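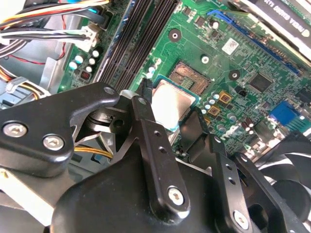 Okay, thread. Everybody keeps telling me the smart way to get a cheap workstation is to buy an old office tower and "just swap the processor." I've been inside one of these all week and I have doubts.

The listing came from a reseller called Skividico. Black tower, green board, Quadro card included, 125 dollars. The words "easy upgrade" showed up twice in the ad. I should have asked easy for who.

First thing. People talk about these old towers like they're gold because they're "tool-free." Blue plastic means you can pull it by hand, that's the idea. Fine. The blue latches on the optical bay do work. I'll give them that one.

But then you want to get at the board, and the tool-free part stops pretty much right where the real work starts. The cooler came off with a screwdriver. The heat spreader came clean with alcohol and an old T-shirt. No blue plastic helped me with either.

And before somebody replies with a video: yes, I've seen the video. The guy does the whole swap in the time it takes to boil an egg. He also had the drives out, the cables out, and I'd bet good money he had done it once already before he hit record.

The socket is the part I trust least. It's got a field of tiny gold contacts and every guide says the same thing, "be careful." Careful how? Lower the chip straight down, don't slide it, don't press. That would have been a useful sentence. I found it on page 2 of a forum argument about something else.

Also, line up the notches. The little triangle on the corner is what everyone tells you to look for, and on a used chip with old paste crusted on the edge, good luck. The notches you can check even when the chip is dirty. Go by the notches.

Somebody asked where I put the chip while the socket is open. On a clean antistatic bag, or back in its plastic tray if you got one. The board is a bad shelf. I say this as a person who has used it as a shelf.

The other popular advice: "just lay the case on its side." Sure, do that, it's right. Board flat, socket facing up, gravity on your side for once. But give it a big table. My kitchen table lasted one evening before the rest of the house wanted it back.

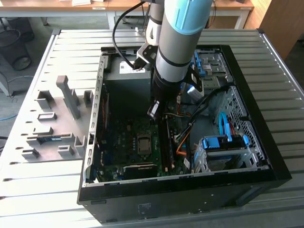 Now the cables. With the tower on its side you'd think they'd get out of the way. They don't. The black bundle from the drive end wants to cross right over toward the board, and there's a blue SATA cable doing its own loop by the drive cage. Every one of those is at exactly the height of your knuckles.

I've read the theory that you should unplug everything first. I've also read the theory that you should unplug nothing so you don't forget where it goes. I unplugged the ones in my way and put masking tape on each end with a number. Ugly. Not sorry.

Do I think you need to pull the drive cage? No. The people at the Ukcombe repair night told me I did, very firmly. I took it out, looked at all the room I'd gained in a part of the case I wasn't working in, and put it back.

The graphics card is a different story. It doesn't block the socket, but you will lean on it, so take it out if you're tired. A Quadro from that age isn't worth much and it still hurts to snap one.

Memory. "Reseat the memory while you're in there" is one of those things people say like "drink more water." If it was working, leave it alone. If you're going to touch it, press both ends until the clips close on their own. Half-seated memory looks fully seated to everybody at 11 at night.

Let's talk about money, because that's supposed to be the whole point. Tower, 125. Used chip from Clisa, and they wanted more for the "tested" one. Tested how? They wouldn't say. I paid for untested. Add paste, a fan I didn't plan on, and a drive, and I'm at roughly 200 before I've turned it on.

So when you see a post that says "full workstation for the price of a dinner," check whether they counted the drive. They never count the drive.

And look up the board's support list BEFORE you buy the chip. The fact that it drops into the socket doesn't mean the board knows what it is. Some need a newer BIOS, and you have to install that with the old chip still in. Guess how many of the glowing posts mention this. I read a lot of them. One.

A note on paste, since I'm already in trouble: a small dot in the middle is fine. The pea, the line, the X, the spread-it-with-a-card people, you have all been fighting since I was in school and the computers run the same.

Things I'd keep off the table: coffee, the cat, any screw that isn't from this case. I had 907 screws in a Baxter jar (bought as a lot, sorted by nobody, counted by my kid for a dollar) and I tipped it over next to an open tower. Put the jar in another room.

Someone's going to ask if I'd do it again. Maybe, if the tower was cheaper and already had a drive in it. For a first build? I'd rather see you spend the money on something newer where the manual is still online and the parts come with a return window.

The old tower does have good steel and a decent amount of space around the socket. I'm just not buying that it's easy. It's a regular job with a lot of small ways to go wrong, sold to people as no job at all.

I'm putting the cooler back on Friday. If you have the screw order for this kind of bracket from an actual manual, send it. If you have it from a video, please don't.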